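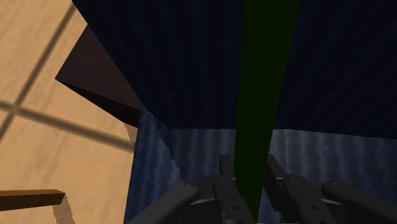

About Zirna

Zirna sets up, services and repairs gripper cells. Mostly we look after one kind: a single arm, a two-finger gripper, a table or a bin in front of it, and a controller in a cabinet somebody has put a coffee cup on. We work out of the old Prunier building in Buenaventura and we will drive to you.

We are not big believers in automation, which may sound odd on a page like this one. Shinji Yoshida and Auður Bach started the company after years of being called out to cells that had passed every test before delivery and then stood idle under a tarp. A lot of what is sold in this trade is a good-looking demo with a service contract stapled to it. We try to sell the second part without the first.

How we treat a simulation

We use simulation every week and trust it about as far as it deserves. A simulated gripper has no grit in its knuckles. Its pads don't glaze over, and a green bar standing between two rendered fingers has clean, straight sides all the way down, which no bar from a real supplier has had in our experience. Simulation is good for reach, for approach angles, and for finding out that a linkage arm will foul the side of a bin before you have paid for the bin. For grip force we want the real part in the real fingers, on your floor.

If another company has shown you a success rate from a simulator, ask what friction value they used and who picked it. Bring us the answer if you get one.

What a setup looks like

The Farham cell is the one we get asked about most, so we'll use it. The customer wanted long bars lifted out of a deep bin. The arm and gripper had already been bought, on advice we would have argued with.

Hatsue Kudo spent the first morning with the power off. She checked the mounting bolts, measured the finger travel by hand, and wrote down the play at each joint. Both fingers have to meet the part at the same moment or the part gets shoved sideways, and one of these was late. Earlier notes blamed the camera. It was a worn pin in the left linkage.

After that came the dull work:

Pin replaced, both sides, even though one still measured fine.
Pads off, seats cleaned, new pads on, screws torqued and paint-marked.
Tool center point taught again from scratch. The old value was thrown out.
Approach path redone so the fingers come in beside the bar and clear the bin wall.
300 picks at reduced speed with a person standing there.
544 picks at working speed, with every miss written down, including the embarrassing ones.

We handed over the miss list along with the invoice. Some customers find this alarming. Farham's maintenance lead pinned it inside the cabinet door, where it still is.

Looking after it

Our service visits take 4 hours for a standard cell. If we finish early we leave early and the bill says so. We check joint play, pad wear, cable strain at the wrist and the zero position, in that order, and we compare with our own previous readings. Vendor dashboards tend to show green until the day they show red.

We'll also tell you which jobs you can do yourselves. Changing pads is one. Wiping down the fingers is another, and it fixes more faults than we'd like to admit, given what we charge to come out. Please do not adjust the finger stops to cure a drop. It will seem to work for a week.

Things we won't promise

We don't quote payback periods. We have read plenty of them and have yet to see one that included the afternoons lost to a loose connector. We don't do "lights out" running on a cell we haven't watched in daylight. And we have told people to keep the job manual. Nanami Nishimura handles first calls, and she will ask how many different parts you run before she asks what robot you have. If the list is long and changes every month, expect a discouraging conversation. It costs nothing.

Predictive maintenance software comes up a lot. We tried a package for a year on our own test cell. It warned us of a failing motor that is still running and said nothing at all about the connector that melted. We'd look at another one if somebody let us break things in front of it.

Who you'll meet

Shinji Yoshida, mechanical repair. Grippers, linkages, wrists.
Auður Bach, controls and simulation, and our loudest doubter of simulation.
Hatsue Kudo, setup and handover.
Nanami Nishimura, first calls, quotes, parts.
Takeshi Minami, service visits. He keeps the readings book, on paper.

We stock pads, pins and finger screws for the grippers we service, and quotes stay good for 30 days. When you call, have the gripper's serial plate in front of you and, if you can stand to, leave the fault on the screen. Don't reset it first.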